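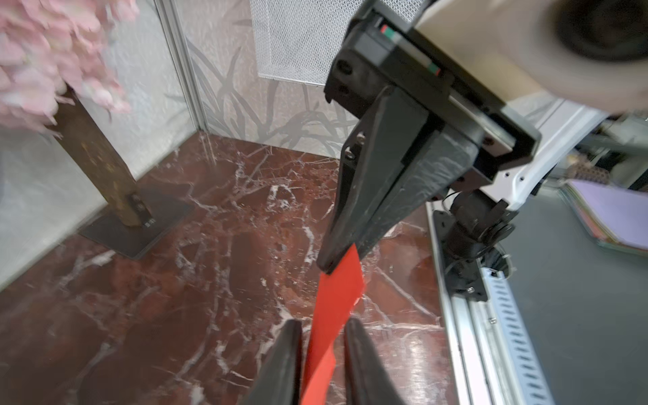 January 26, 2022
Dellberg cell, two-arm handling. Working rules, second draft.

1. Handover. One arm holds the sheet at its upper end while the other closes on it. The holding gripper shall not open until the second has reported a stable grip. The Gostov controller permits an overlap of 10 control cycles; this is to be treated as the minimum.

2. Approach. Both arms may work the red sheet from opposite edges. Fingers stop above the sheet before closing, and neither arm crosses the center line without a hold on the other. Gloves count as work items in this cell and are logged as such. They are not to be worn from the cell stock. 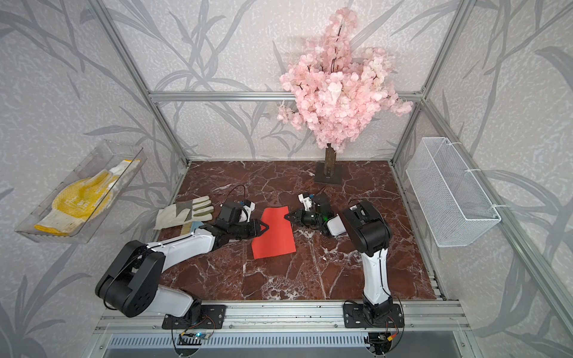

3. Contact with the floor panel. Fingertips pinch the edge of the sheet and lift before any lateral travel - dragging over the marble is recorded as a fault, even where the sheet is undamaged. Wiring at the rail is inspected at the start of each shift. 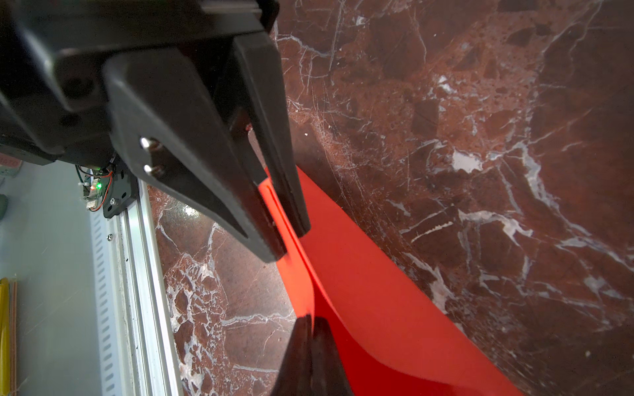
4. Records. Every stop is entered in the Relia log with cycle number and cause. The log stands at 1,066 cycles, 337 of them under the first draft. Entries from the two drafts must be kept separate.

Open: the Sisay procedure asks for a reduced speed during handover but gives no value. To be settled before the June review.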